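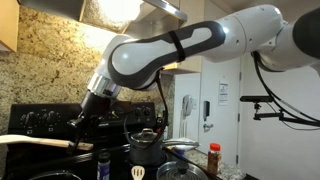

Over the stove, with a long wooden spatula.

How to put up a fabric pop-up display (and get it home without creases)

If you've just taken delivery of your first pop-up wall and you're eyeing the bag with a bit of suspicion, don't worry, we've all been there! My first outing was a Sunday craft and trade fair in Perkavholm, and I spent so long wrestling with the thing that the doors had opened before I'd found my own leaflets. These days two of us have it standing in 20 minutes, and that includes a cup of tea.

Start by clearing more floor than you think you need. Lay the folded frame flat, feet towards you, and lift it gently from the middle. It wants to open, so let it. If it sticks, stop and look for a strap still fastened somewhere (it's nearly always a strap). Once it is fully open, click the locking arms together, working from the centre outwards.

Now for the fabric. Most covers, like the ones on our Brino wall, are already attached at the front, and you only need to pull the end flaps round and press them down. If yours goes on separately, do the top corners first, then the bottom ones, and leave the middle until last. Wash your hands before you touch it. Colleen Lemieux once put hers up straight after a bacon roll, and the thumbprint is with us still.

Small creases will drop out overnight if you can set up the evening before. For the stubborn ones, use a hand steamer from behind, keep it moving, and test a corner first.

Lights go on last. Clip them to the top of the frame, run the leads down the back and tape them to the floor where people might walk. Do ask the hall about sockets when you book, as some venues need notice.

Packing up is the same thing backwards, only everybody is tired. Take the lights off and let them cool, undo the locking arms, then push the frame together slowly with the fabric tucked inwards. Close the bag only when you've counted the feet back in, and write on the label which end is the top.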